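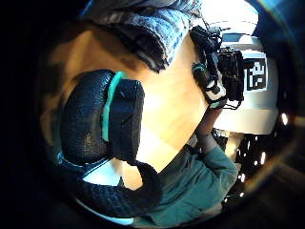 最后更新:1月19日
阅读时间:7分钟

发件人:Zhuoran Cao
主题:Re: 手持夹爪二选一,大家给点意见

各位好,

先回 Muchen 上周那封信,原文贴在下面,省得大家翻:

> Zhuoran,你那边两套手持夹爪都用了一阵子了吧?我们这边经费只够买一种,Plidstead 的平行夹爪和 Ullum 的那款软指,我看参数看得头都大了。
> 几个问题:
> 1)叠衣服、拎毛衣这类软东西,哪个顺手?
> 2)鱼眼相机装在腕部,手套会不会挡画面?挡多少算能接受?
> 3)两个人同时录的话,定位码贴哪儿合适?
> 4)控制器是不是非得用 Vasylenko 那块板子?
> 不急,但是月底前要下单,哈哈。
> Muchen Pan

好,一个一个来,我尽量不跑题(做不到的话请见谅)。

先说布料。我和 Ayanda 用同一批衣物,每种夹爪各做了 50 次,动作就一个:从桌沿把叠好的衣服拎起来,挪到桌子中间放下。两种加起来正好 100 次。平行夹爪成了 41 次,软指成了 46 次。看着软指赢了对吧?别急着下单!软指失手的那几次全是厚料子,指头一弯,只捏住最上面一层,下面的全散了。平行夹爪失手得比较杂,有两次纯粹是我手抖,我也老老实实记进去了。所以你们要是主要叠薄T恤,软指很舒服;要是毛衣、毛巾居多,我自己会选平行的。条纹的料子还有个小好处,回放的时候顺着纹路一看就知道有没有拽歪,纯色的就得盯半天。

手感上,Plidstead 那个扳机偏硬,录上一个钟头食指会酸。Zeyu 手大,说没感觉,我是有感觉的。软指的扳机轻得多,可行程太长,合到底要捏好一会儿,做快动作总慢半拍。

再说遮挡,这个我怨气最大,哈哈。鱼眼视角宽,什么都往里装,手一靠近镜头就鼓成一大团。最上面那张就是夹爪上的相机拍到的,左半边差不多全让黑手套占了,剩下的地方才轮到桌面。要是正好要看左边的东西,那一段基本没法用。我们试了几个办法:把相机支架往前挪一格,好一些,但是夹爪会有点头重;换薄手套,也好一些,但是薄手套磨得快。现在的折中是支架挪一格,手套照旧,另外规定不拿夹爪的那只手要从桌子远端绕过去,别从镜头跟前过。这条规定 Ayanda 记得很牢,我嘛,经常忘。

手套颜色倒是有一点值得说:黑底上带一道蓝绿色的条,比全黑的好分割得多。我们原先用全黑的,手一进阴影,轮廓就糊成一片,标注的同学很有意见。带色条的哪怕手只露出一半,也能靠那一道把朝向猜个八九不离十。建议你们直接买带条的,别学我们买了一箱全黑的再后悔。

定位码。我们十月份是贴在桌面上的,结果衣服一铺就盖住了,白贴。现在贴在白墙板上,就是图里右边相机后面那个黑白方块。画面边上畸变大,码会歪,还会有点糊,所以尺寸别省,黑边外面再多留一圈白。边长 50 毫米的在我们这个距离上时有时无,换成 100 毫米以后稳多了。还有一点,白板别打太亮,光一强,上半块就快白成一片,码要是贴在那个位置就悬了。我现在都往下贴。

两个人同时录的话,互相入镜是免不了的。对面的人举着相机架站在那儿,架子上的绑带啊线啊支棱着一堆,全会进你的画面。对训练有没有影响我说不好,Zeyu 觉得没关系,Ama 觉得应该把人遮掉再用,两个人在群里吵了一下午,也没吵出个结果。我的土办法是站位错开,一个人靠长边,一个人靠短边,起码动作区别重叠。线请务必收好!绑带挂到桌角那一下,整段就废了。

控制器:不是非用 Vasylenko 不可。那块板子时间戳对得齐,这是真好,缺点是固件一升级就要重新标定。Idside 的便宜一截,两路相机的时间戳偶尔会错开一帧,后处理能修,就是麻烦。只录单手我觉得 Idside 够了,双手或者双人就老实上 Vasylenko。我手上有个对齐脚本,写得很丑,要的话私信我。

还没测的:软指换硬一号的指垫以后夹厚料子怎么样。Ama Amoah 说她那边有现成的指垫,答应寄两副过来,到了我再补一轮,动作和衣服都不换,这样能直接跟前面的数比。另外光线暗的时候我们也没认真试过,背景一黑,灯点在鱼眼边缘上会拖出亮斑,我怀疑对自动曝光有影响,先记一笔。

Muchen,你们如果月底前非定不可,我的票投给 Plidstead 平行夹爪,配 Idside,先单手录起来。软指可以找我借着玩两周,运费你出哈。

有谁在别的桌面材质上试过的也请吱一声,我们这边只有木桌,浅色的,反光还算听话,换成玻璃或者金属台面我就完全没数了。

Zhuoran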